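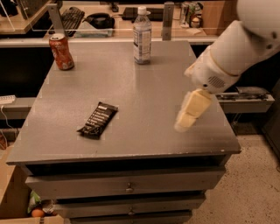

A dented soda can and a plastic bottle on top of a gray chest of drawers.

03/01/2019

I watched the last two episodes of The Plelley House over the holiday, and then the reunion special, and I have a few things to say about how the network handled the complaints.

If you don't follow the show, it puts a dozen strangers in a big old house outside Pillthorpe for 37 days and has them vote each other out. It's not high art. I have seen every season and I will probably see the next one.

The trouble started in the fifth week, when the host walked off the live show in the middle of an interview. One of the contestants had asked him why her argument in the kitchen was cut so that only her half of it aired. He told her she had signed the release like everyone else. She asked again, he put his cards down on the desk, and he left. They went to commercials and came back with the weather woman from the morning show sitting in his chair. She did fine, considering.

By the end of that weekend the network had received 1,515 complaints. The local paper in Neninley printed the number on its front page. Most of the people who wrote in were angry at the host. A smaller group was angry at the contestant for bringing it up on live TV, and I don't understand that group at all. It was her argument. She was the one getting messages from strangers over it.

The network said it would look into the editing and report back before the finale. The finale came and went. What we got was a statement of 40 words read out over the closing credits, while the theme music was still playing. It said the episode had been "edited in line with the usual standards of the program." I had to rewind twice to catch it.

Then the reunion. The host was back, no mention of any of it. The contestant was seated at the far end of the second row and was asked one question in the whole hour, about what she missed most from home. She said her dog.

I don't think he should be fired. He has done seven seasons and he is good at the job when he stays in the chair. But they should show the whole argument. The Romaniuk podcast says the full footage runs seven minutes and what aired was under one. If that's right, put it on the website and let people watch it.

Auditions for the next season open later in January. My sister-in-law wants to apply and has asked me to film her tape. I said I would do it if she reads the release first, all of it, including the back.

Next post will be the baking show, which I am two weeks behind on.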